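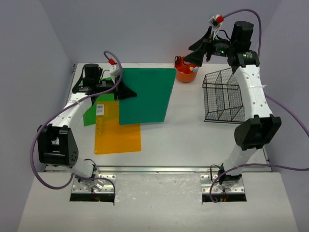

4. Setting up your first canvassing round

Right, by this point you should have Stesora installed and your ward data loaded. If you're still staring at a blank street list, go back to section 3 and do the import again. I had to do mine twice.

Before you start, have your ward boundary and your list of people who've asked us not to knock. I keep mine in a plain spreadsheet called Do Not Knock, and Carol Staniforth keeps the master copy for Ashworth ward, so ask her if yours looks old.

1. Open Rounds and press New round. Give it a name you'll recognise in three weeks' time. I use the ward and the month, so my last one was Ashworth February.

2. Pick your streets. You can tick them one at a time or draw a shape on the map. I like the map, but it's fiddly on a phone (do it on a laptop if you can!).

3. Check the total in the top corner. Ashworth came out at 2,383 doors for me. If yours says 3,586 you've picked up the Jindgate side as well, so untick anything east of the railway.

4. Press Apply exclusions and choose your Do Not Knock file. The total should drop a bit.

Caution: do step 4 before you share the round with anyone. Once a round is out on people's phones, new exclusions don't reach them until they log out and back in, and we had a very cross gentleman on Nonda Road who got two visits in one weekend.

5. Split the round into walks. The default is 200 doors, far too many for an evening. I set mine to 43, and that gets a pair round in a couple of hours with time for the chatty ones.

6. Give each walk to a pair. Type the first few letters of a name and it'll pop up. Rekha Thevar and Ratree Boonchu are both under R, so have a quick look before you press Save.

7. Press Share. Everyone gets a link by text.

Note: the link stops working after seven days. You can send a fresh one from the same screen and nothing already recorded is lost.

Note: on the doorstep, only record what people tell you. "Leaning our way" means they said so. A nice smile goes down as "No answer given". The same goes for anything about their health or family – please leave it out of the comments box altogether.

If a walk shows as empty on somebody's phone, get them to pull down on the list to refresh it. If it's still empty, ring Maureen Birkett, who has the admin login and can push it through from her end.

Section 5 covers entering paper sheets afterwards.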